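Reading the Viral Rescue Story
Handout 2 — Media and Everyday News

Please read this before the seminar. It is shorter than last time, after complaints.

A local paper prints four lines about a man who pulls a neighbour's dog out of a canal. By evening the story has 3,000 shares, the man is a former Olympic swimmer, and the dog has become a toddler. Our business today is how that happens and who, if anyone, is lying. Usually it is a chain of tired people each rounding up a little. 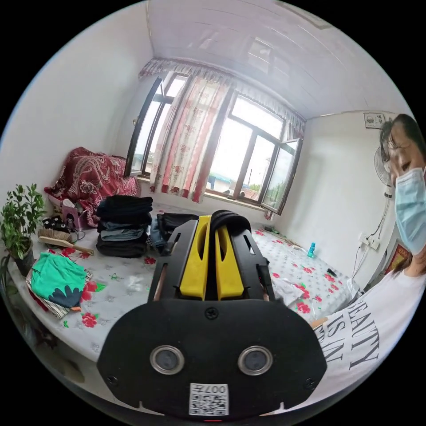 Start with the source. The Gornummont canal story, which you have in your reading pack, began as a post by a passer-by. The first paper rang her. The second paper quoted the first. The third quoted "reports", a word that should make you sit up. By the fourth, the canal had moved to Brastberg, where there is no canal.

Terms you will need:

Origin report: the earliest version with a named or reachable witness.
Relay: a version that adds no new reporting, only adjectives.
Drift: any detail that changes between relays.
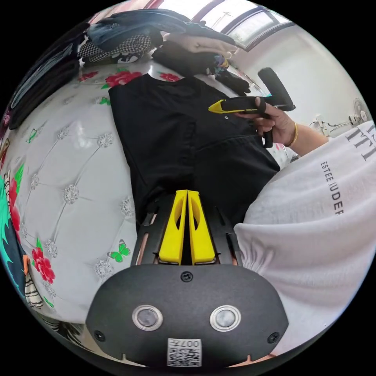 Photo: Nalodier Picture Desk

Drift has favourites. Ages go down, heights go up, and the rescuer's job becomes humbler with each telling. Watch the verbs as well: "helped" turns into "saved" somewhere before lunch. A correction, when one appears, is read by the writer's mother.

Then there is the question of thanks. Rescuers are nearly always quoted as saying that anyone would have done the same. Sometimes they did say it. Sometimes a reporter asked "Would you say anyone would have done the same?" and got a nod — keep this in mind when you reach the Dönmez transcript, pages 2 to 14.

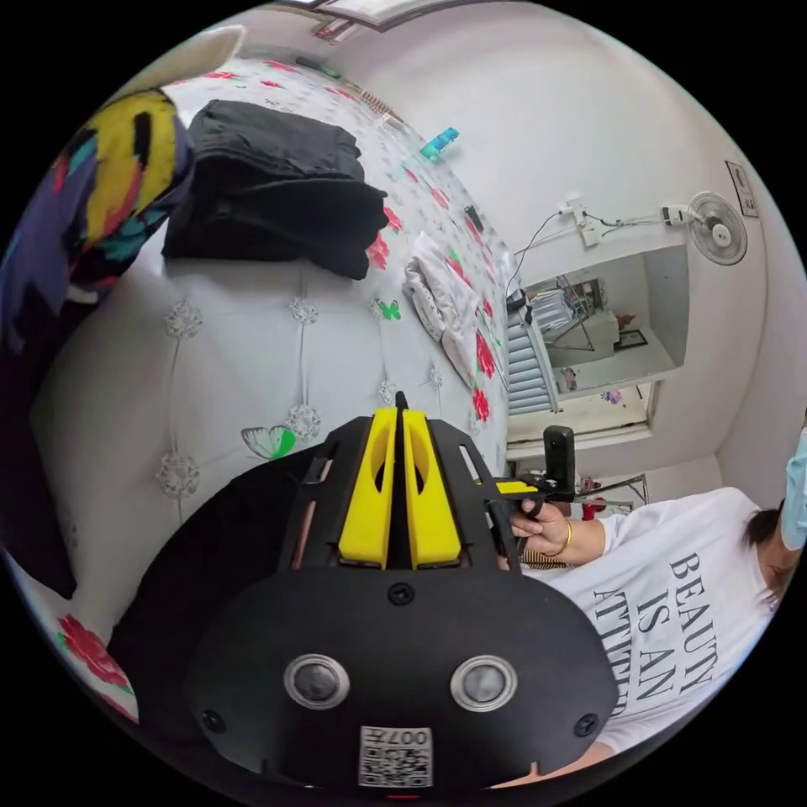 Fig. 3. T-shirt with lettering, worn with a light blue face mask.

For the seminar: choose one rescue story from April, find its origin report and mark every point of drift. Write it up in no more than 1,000 words. Screenshots do not count as words, however many you paste in.

Due June 11, 2020, by upload. Emailed copies will be treated as relays.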